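January 31, 2019

Sourdough notes again, for Svenja and whoever takes over the starter when I'm away. I fed it this morning with the last of the Cullell rye – 94 grams, which was every bit left in the bag – and it has that nice sour apple smell I've been hoping for since early January.
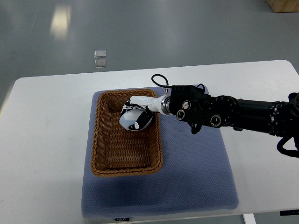

*Wicker basket on the blue-gray mat.*

The dough came to 517 grams after mixing. I held back a little water this time, as Marlene suggested, and it was so much kinder to handle! Two folds, then a long rest under a towel while I answered mail and forgot my tea.
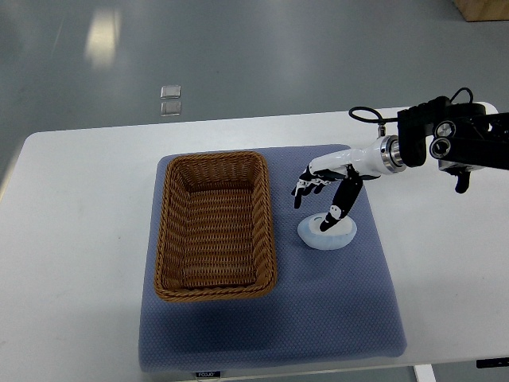
The crumb on the previous loaf was tight near the bottom, and I still blame my shaping. Oluf thinks the oven is the culprit and he may well be right (he usually is about ovens, and he enjoys it). 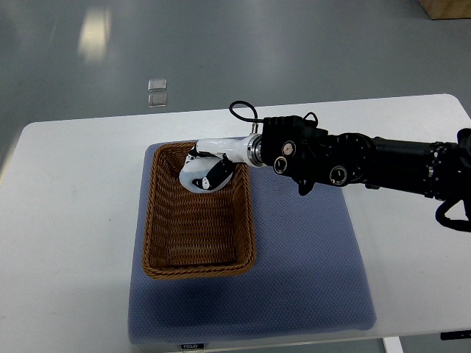

Things to try next: a cooler overnight proof, a touch more salt, and the Fekinetti flour if Tove will part with any. I'd like to bake both flours side by side before I make up my mind.

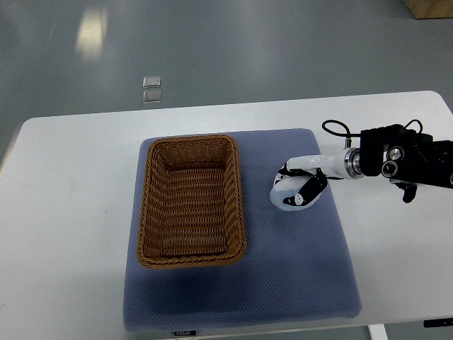

Svenja, the spare starter is in the small jar at the back of the fridge – please feed it if it looks sad. Rye order still to be placed, 2000 grams this time.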